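Spent the whole morning on the Flastgate dock looking at bollards, so you're all getting a bollard thread. Sorry in advance!

First thing: the horn bollards (the ones with the two ears) are not all the same even when they look it. The old Holzer ones on the north side have a much fatter base plate, and the bolt pattern is different, so you can't just swap one for a new Esach and call it a day. Ask me how I know.

The drawing said six bolts. The plate has eight. The drawing is from before the quay was widened and I guess it never got updated. I love old drawings, they keep me employed. 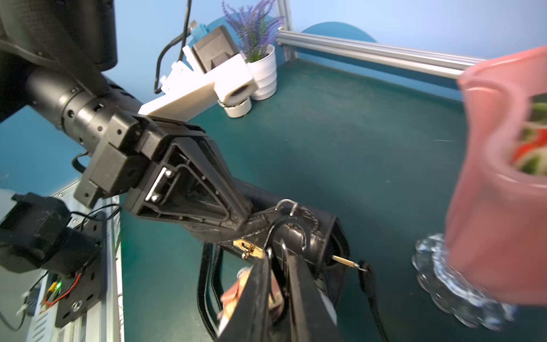 Black bag, gold clasp, pink something tucked inside.

Anyway. Rating! Our tee bollards are rated at 80 tons each and the crew keeps asking if two ships can share one. Sometimes, yes. But the rating covers everything pulling on it together, so if the bow line from one boat and the stern line from the next are both on there, you have to add up the loads AND look at which way they pull. Two lines pulling the same way is a very different day from two lines pulling apart.

And line angle. Please think about line angle. A ship riding high and empty at high tide pulls UP on the bollard, and the anchor bolts feel that way more than a nice flat pull. I had 63 bolts on my list to look at this morning and the ones I liked least were all at the berth where the empty ships wait.

What I look for: rust streaks running down from the nut, cracks in the grout under the plate, and any gap I can slide a feeler gauge into. Paint hides a lot. Someone gave the whole row a fresh yellow coat in August and it looks fantastic and I can't see a thing.

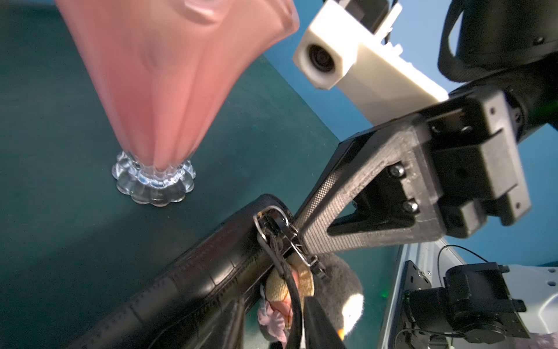

Grout deserves its own post so here it is. If it's crumbly at the edge you can sometimes chip back and patch, but if it sounds hollow when you tap it, the plate has to come up. I tapped my way down the row with a little hammer and got some very strange looks from the ferry line.

A few of you asked about Kodix, the inspection app we're trying out. Pretty good! You tag each bollard, add notes, and it keeps the history in one spot. It does log me out every time I put my gloves back on, or that's how it feels.

Cost question from the replies: the quote for one new tee bollard came to $3460, and that's before anyone cuts concrete. The concrete is where your money goes. Always.

Next up is the south side, where the cleats are, and I have opinions about cleats. Going to get a sandwich first.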